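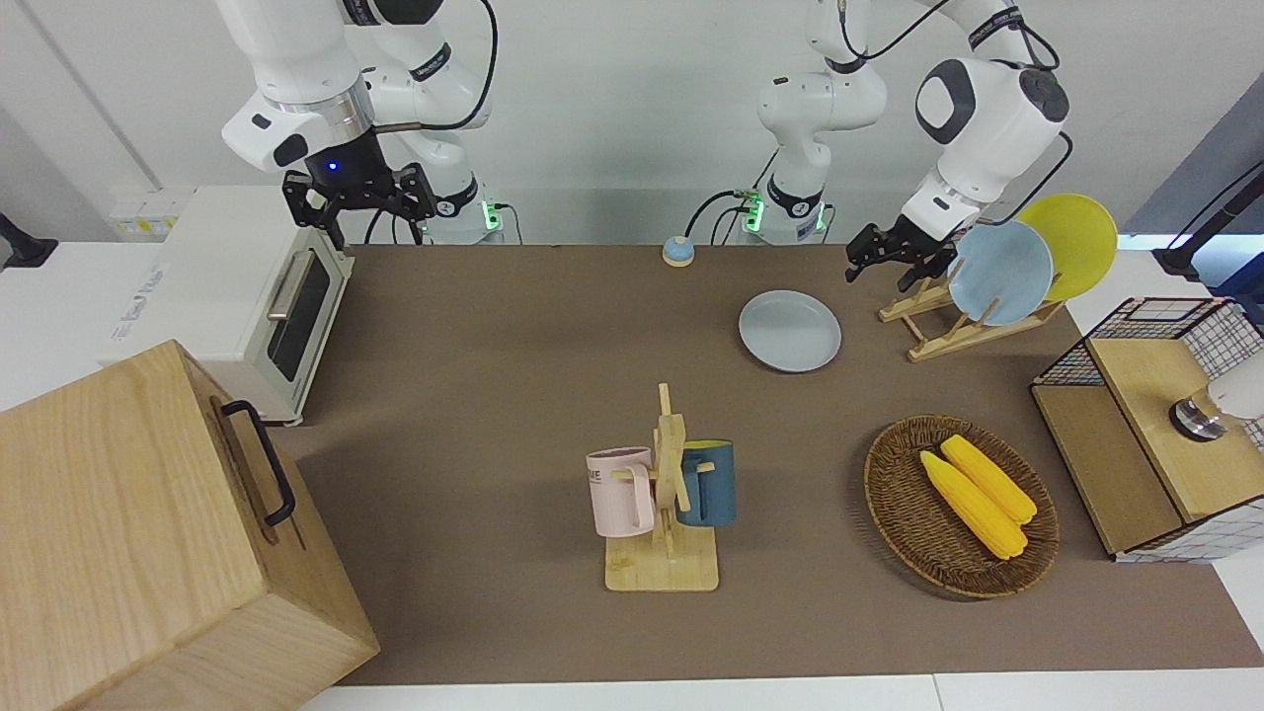
Tipoki ist eine zweiarmige Roboterzelle für Greifaufgaben mit Haushaltsgegenständen. Sie wurde von der Firma Billari entwickelt und am 8. Juni 2018 in Betrieb genommen. Beide Arme tragen Parallelgreifer.

Wartung

Die Greiferfinger werden alle 300 Betriebsstunden auf Spiel geprüft und nach 2000 Stunden getauscht. Die außen geführten Kabel sind bei jeder Prüfung auf Scheuerstellen zu kontrollieren. Nach einem Fingertausch folgt eine Nullpunktfahrt von 15 Minuten. Die Wartungsanleitung verfasste Rhona Nisbet.

Siehe auch: Jidano, Puvurero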